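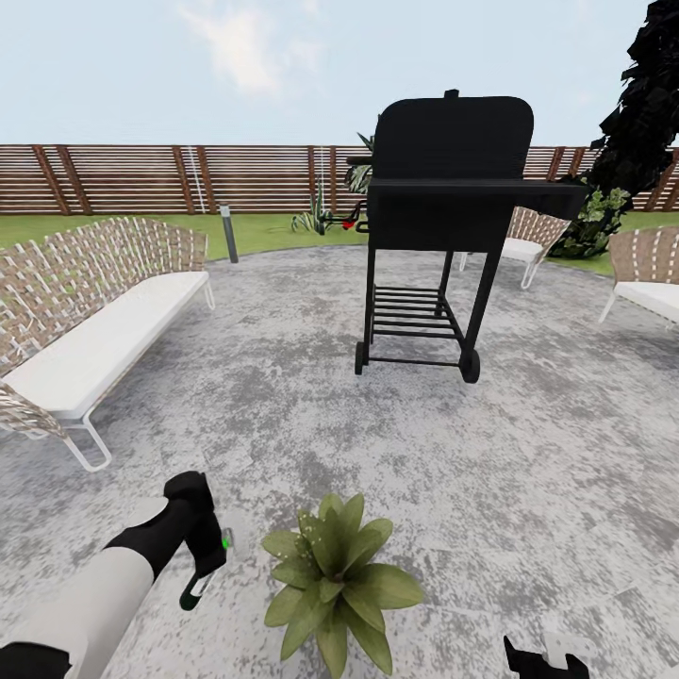 Rorklow Shire Council has adopted a new set of rules for outdoor cooking and backyard fires, replacing local laws that had been in place since the shire was formed. The rules take effect on Sun 31 August and apply to all residential properties in Rorklow, Cludgate and the townships along the Lavumer Road. Council staff said most households will notice little change. A charcoal barbecue standing on a hard patio, up off the ground on its own legs, may still be used without a permit for most of the year, provided the person in charge of it stays with it while it is alight.

The main changes concern open fires, fire pits and the disposal of ash. Under the former laws, residents could light a fire in the open at any time outside the declared fire danger period. From the start date, a fire in the open on a block smaller than 4000 square metres will need a permit. Permits will be free of charge and may be requested online or at the Cludgate customer service centre.

Larger blocks remain exempt outside the fire danger period, but owners must tell their neighbours on all shared boundaries before lighting up, and must have a connected hose or a full knapsack spray at hand.

Fire pits, braziers and wood-fired ovens will be treated as a separate class. They may be used without a permit if the fire is fully contained, if only dry, untreated wood or charcoal is burned, and if the unit stands at least 2 metres from any fence, shed or overhanging branch. The same distance applies to solid fuel barbecues. Gas and electric barbecues are not covered by the new rules, though they remain subject to state restrictions on days of total fire ban.

Council received 104 written submissions during the public comment period, which closed in May. A large share of them dealt with smoke. Residents of the newer estates in Cludgate, where lots are narrow and houses sit close to the side boundary, asked for limits on how often a neighbour may burn. Residents of the outlying townships were mostly opposed to any further control and asked that rural blocks be left alone.

The adopted version takes up part of each request. There is no cap on the number of fires, but an officer may now direct a person to put out a fire where smoke is entering another dwelling and has continued to do so after a complaint. Meals being cooked at the time may be finished, at the officer's discretion.

The penalty for failing to follow a direction has been set at $300. A proposal for a higher penalty for repeat offences was not supported and has been referred to the next review of local laws.

Ash disposal has also been brought into the rules for the first time. Coals and ash must be soaked with water and left to cool in a metal container with a lid before being placed in the general waste bin. They may not be placed in the green organics bin or tipped on nature strips, reserves or drains. The contractor that runs kerbside collection in the shire, Quansah Waste Services, asked for the change in its submission and reported several truck fires over the past two winters. Stickers setting out the requirement will be delivered with the next rates notice.

Public barbecues in parks and at the Lavumer foreshore are electric and are unaffected. Visitors may bring their own portable gas barbecue to any reserve where a sign allows it. Solid fuel units of any kind are still prohibited in council reserves, with the exception of the marked fireplaces at Rorklow Weir, where firewood must be brought in and may not be gathered on site.

Council will not issue penalties under the new permit requirement during the first month. Officers will give written advice instead, and residents who have had regular fires under the old laws are encouraged to apply early. Applications are expected to be processed within five working days – longer if a site visit is needed.

The full text of the rules, a map of the affected townships and the permit form are available on the council website. Printed copies can be collected from the Cludgate and Rorklow libraries during opening hours. Questions about the rules may be put to the Local Laws office by telephone or in writing.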